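The Hand Is a Wear Part

Opinion – maintenance notes from the Elthorpe cell

Most write-ups of two-arm cells spend their length on the policy and give the hands one line in the parts list. I look after the shoe rack cell at Elthorpe, and my view is that the proportion should be reversed. The arms have needed little from me. The hands take nearly all of the bench time, and they should be budgeted and scheduled the way a press shop budgets for dies.

The cell is simple. A rack, a carpeted floor, footwear to be put in order, and a two-arm machine facing it. The integrator, Festico, delivered it with a maintenance sheet that asks for a full inspection every 800 hours. That number was plainly carried over from the arm. A finger joint does far more small reversals than an elbow does, and it does them closer to the dirt.

Carpet is the main cause. Tile carpet sheds short fibers, and a hand reaching for a slipper at floor height passes through them all day. Fibers wind into the hinge at the base of the fingertip and pack there. The joint still closes, but the current needed to close it creeps up, and the controller hides this by supplying the current.
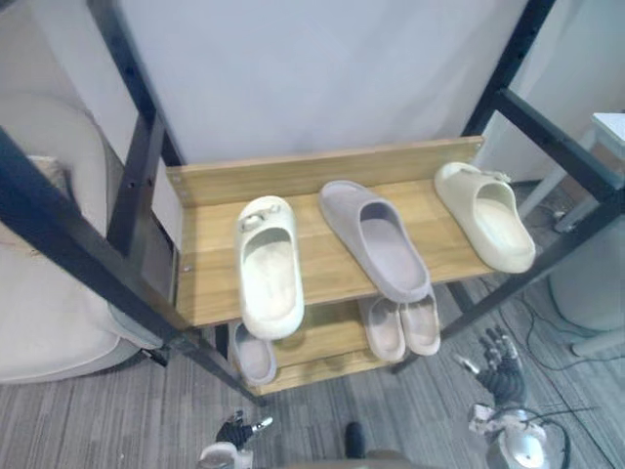

How often should the finger hinges be cleaned? Every 169 hours of powered time, whether or not the log shows a fault. I arrived at that figure by plotting closing current against hours and picking the point before the curve bends. A site with hard flooring could stretch it.

The cleaning itself is dull. Park the arms, cut power to the wrist, and confirm at the connector that it is dead. Pick the fibers out with a plastic pick. Compressed air drives them further in, and I would ban it from the kit. Then cycle each finger by hand through its range before restoring power. A finger that stops short gets pulled and swapped. Trying to free it in place costs more time than the swap.

Fabric covers are the second point of argument. The common opinion is that a cover solves the fiber problem. It solves part of it. The covering keeps debris off the palm and the wrist wiring, but the fingertips have to stay clear to do their work, so the hinges nearest the floor get the least protection.

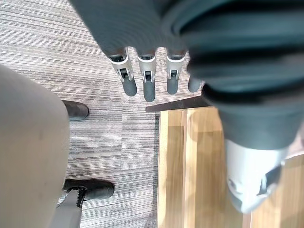

A cover also adds drag. If it has been pulled on too far forward, a fold can get caught at the finger base and show up as a weak grip. I have seen a good actuator returned to the supplier for exactly this. The check is to take the cover off and run the closing test bare, then repeat it covered. If the two results differ by more than 6 percent, refit the cover and test again before ordering anything.

On calibration I disagree with the Zereo handbook, which treats it as a commissioning task. Replacing a fingertip pad moves the contact point by a small amount, and a small amount is enough to push a slide off the shelf edge. We recheck the hand offsets after any pad change – it takes a few minutes with the Vītola gauge block and removes a whole class of complaints about the software.

Spares should be held as complete fingers. Our pads last nearly 600 hours, the hinges somewhat less when cleaning is skipped, and mixing old and new parts in one finger makes the current log hard to read.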